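Can a machine fold the towels yet?

My sister-in-law runs a small guesthouse with 12 rooms, and every time I visit I end up in the laundry room with her. She washes, dries, folds and shelves, and the first two of those have been handled by machines since before either of us was born. The other two are still done by hand. Last October she asked me when somebody was going to sell her a robot for the rest of it, and I said I would look into it.

I worked in packaging for most of my career, so I know a little about automation. In packaging the rule was that anything stiff could be automated and anything floppy would cost you. A carton has corners and they stay where the drawing says they are. A bag of rice is worse. A bag with nothing in it is worse still. Cloth is at the bottom of the list, and I don't think that has changed as much as the videos suggest.

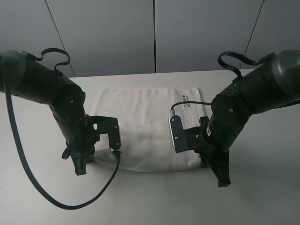
There are already folding machines, of course. The big hotel laundries have had them for decades. A person feeds the sheet in at one end, belts and air jets do the rest, and it comes out in a neat rectangle. I saw one years ago at Tircombe, a laundry that did the linen for several hospitals. It was longer than a bus and did one kind of item at a time. Two people stood at the front of it all shift finding the corners and clipping them in. When I asked the shift manager why they couldn't automate the front as well, he said they had looked at it twice and bought better floor mats instead.

Finding the corner is the job. A person does it without thinking. You pick the thing up, run your fingers along an edge until it stops, and you have a corner. Most of that is done by touch. A robot mostly has to do it by looking, and then has to close on an edge that may be a few millimeters thick without also picking up the layer underneath.
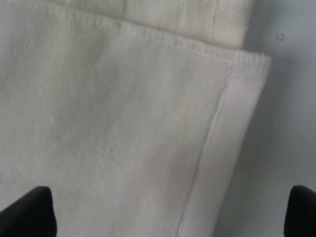

I spent an evening sorting my own linen closet with this in mind, trying to notice what I was using to tell one side of a towel from another. A lot of it is the hem. On a plain off-white towel there is very little else to go by, no stripe and no pattern. What you do get is the flat woven band down the side, smoother than the pile, with a stitched seam between the two, and at the end of the band a corner. Once a towel is folded there is a second layer with a band of its own, nearly the same color as the first, and you have to know which one you are after. I got it wrong a couple of times myself, with the closet light off and only the hall light on.

My sister-in-law had sent me two product pages to check. The first was the Rudurent, a cabinet about the size of a refrigerator. You clip shirts and towels to the front and it pulls them in and folds them. So you still find the corners, and you still walk over to it with each piece. The maximum load is 25 items, and it won't take anything as large as a bath sheet. The price was $2920 before delivery. For her that rules it out, as bath sheets are half of what she folds.

The second was Pekska, which is two arms on a table and is not on sale. There is a waiting list and a long page of promises. In their own demo the arms fold a small towel that has already been laid flat and square. The clip is sped up, though they do say so in the caption. I timed it as well as I could and got around 2 minutes a towel. She does one in a few seconds while talking to me.

I don't say that to make fun of it. Ten years ago I would not have expected it to work at all on cloth.

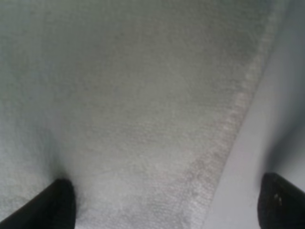
What I would want to see is the whole chore. Start with a warm heap in a basket, everything twisted together, one sock stuck inside a pillowcase. Pull out one item, work out what it is, fold it, put it on the right stack, and go back for the next. Do that for an hour with nobody helping. Then do it in a different house with different towels. A machine that folds one flat towel has done maybe the easiest third of it.

Shop-floor work is further along because the floor can be changed to suit the machine. You can buy all your towels from one supplier, put up proper lights and build a table at the right height. A laundry like Tircombe could do that tomorrow. A guesthouse with a sloping ceiling and a dryer that blocks the door can't.

So I told her to wait. I also told her to get a taller table, which was the other thing I noticed while I was in there. She found one secondhand from Naidu, the restaurant supply place, and says her back is better for it. I'll look at the Pekska page again when they put a price on it.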